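Library > Surgical Training Management > Part Two: Money > Chapter 6
Search this book Enter keyword Go
Thursday, November 7, 2024
By the Trodberg Course Staff

Chapter 6
What the Quote Leaves Out

Every equipment budget begins with a large number that everyone in the building can recite. It is the price of the robot. People will argue over it for months, knock a little off it, and go home pleased. Then the robot arrives, somebody opens a cupboard, and there is nothing in there to sew.

This chapter is about the cupboard.

By the end of it you should be able to build a first-year budget for a robotic suturing bench, separate the costs that come once from the ones that come back every June, and read a service contract without needing to lie down. We will follow one case all the way through: the Trodberg skills center, which bought a used two-arm system from a dealer called Dronton and planned its running costs on the back of the delivery note.

6.1 Start at the pad

Planners like to start with the machine and work outward. Try going the other way. Start with the job a trainee has to do, list what that job touches, and let the list lead you back to the machine. For Trodberg the job was closing a long cut with interrupted stitches, each one tied off separately.

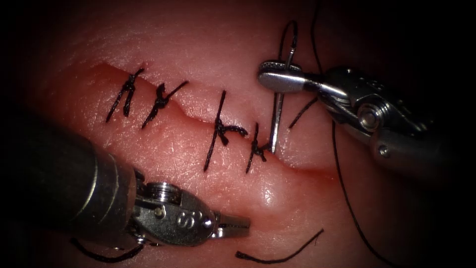
Figure 6.1. Interrupted suturing on a pink practice pad. Four stitches are in, and the needle is entering the pad for another.

A buyer should look at this the way a landlord looks at a kitchen. The pad has a cut in it and will never be uncut again. The thread goes down in short lengths, and a fair amount ends up as scraps. The needle is small, curved and easy to lose. The instruments are the handsome part, and they wear out too, on a schedule their maker is happy to sell you.

Sort what you find into three piles:

Consumed: pads, thread, needles.
Worn: instruments, drapes, anything with a cable inside it.
Owned: the robot, the cart, the lights, the chair that everyone hates.

The owned pile gets the meetings. The consumed pile gets the phone calls.

6.2 Counting sessions

Trodberg ran 65 trainees in its first year. The delivery-note budget allowed one pad per trainee, on the theory that a person learns to suture by doing it once. The log at year's end showed 301 sessions. A pad can take more than one cut if the instructor is stern about spacing, but sternness has a limit, and so does a pad.

The center had bought its pads from Kasten at the single-box price, a box at a time, whenever the last one ran out. Kasten offered a lower price to anyone who would commit to a year's supply. The center would not commit, being unsure of demand, and went on being unsure in small, full-price installments until June. 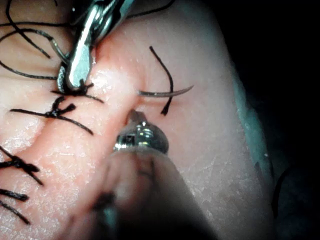 Figure 6.2. Closer view of the stitched side of a pad, with a curved needle and loose thread among the instruments.

Thread is the line most often guessed. Planners work out how much goes into a finished stitch and multiply. Look at the loose strands in Figure 6.2 and decide how you feel about that method. Tails and practice knots all come off the same spool, and beginners cut generously. Base your figure on thread issued per session, taken from a real log, and leave the geometry to the geometers.

6.3 The service contract

Dronton's quote listed service as "optional." So is a roof. Trodberg declined it, then paid $2,344 for a single visit in the spring. A rival firm, Prindik, had offered a plan at $900 a quarter, parts extra. Whether that would have been the better deal depends on the parts, and you will be asked to work through it at the end of the chapter.

Before signing any plan, find out in writing who pays for travel, how soon someone has to turn up, and whether instruments count as parts. The last question has ended friendships.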